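Desk nook, almost there

Quick one tonight because I've got a bus at 6 and haven't packed. But I promised an update on the desk corner and it's been since May, so.

Where we left off: I had a desk I didn't like in a spot I didn't like, and a quote from Rizzi for a built-in that came to 3,160. For a shelf with a hole in it, basically. No. I said no. Politely.

So the new plan was a plain white desk, shoved up against the wall, everything off it. Everything! The old one had a printer and two lamps and the box of cables Jonas swears he's going to sort. All of that went to the closet at Nadstead, where it can be someone else's problem till fall.

Then cleaning. I wiped the top down twice, dish soap first and then the spray stuff. Still smudgy in places, and there's a thin dark streak out in the middle of it that won't budge. Also found a scratch on the wall, a little diagonal one. Filler is on the list. It's been on the list.

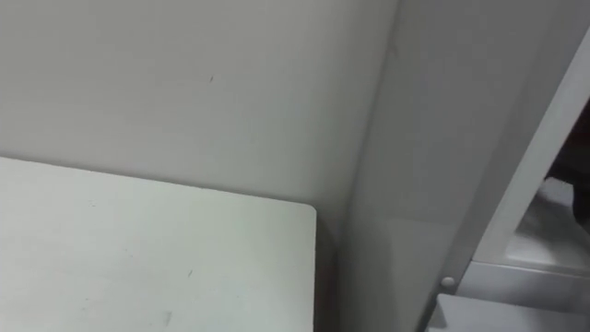

The back corner. Scratch on the wall, streak on the desk, both still with us.

I like the rounded corner a lot more than I thought I would. My old desk had corners that went for your hip every single time. You do lose a bit of space for putting stuff down but I was only ever going to put a mug there.

The gap between the end of the desk and the side panel is the thing I go back and forth on. Jonas wants it closed up. I say leave it, the charger cord has to go somewhere and you can get a duster down there. We measured, argued, measured again, got 2 different numbers. Moving on.

Front edge curves in a little, which you don't notice in the store and then you sit down and your elbows are happy. Small thing. Big fan.
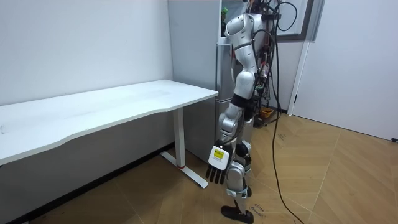 White top, white metal leg, herringbone floor. Nothing on the desk yet.

The floor! I was so close to putting a rug down. Hidayah came by with 3 samples from the Starurville place and we laid them all out and every one looked like a bath mat. Floor stays bare. I do want felt pads under the feet of the desk though, becuase they're long and flat and I just know I'm going to drag the thing sideways one day and regret it.
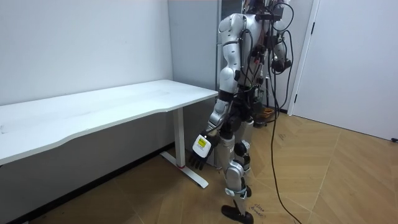 Looking down the length of it toward the grey panel.

Still to do, in no order: filler and paint for the wall (need to match the white, wish me luck), felt pads, some kind of lamp. Hidayah says clamp-on. I'm not sure a clamp will like that edge. There's a secondhand place in Kernomham that does lamps, might go there when I'm back. Budget for the lamp is 100 and I'm sticking to it this time.

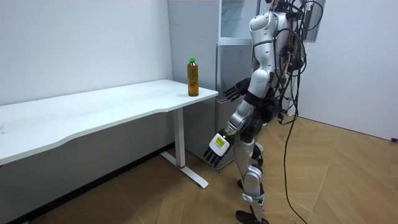
And a chair, obviously. I've been using one from the kitchen and my back has opinons. If anybody has one they love that isn't huge and black and office-y, please leave it in the comments, I'll read them on the bus.

Ok. Socks. Packing. Bye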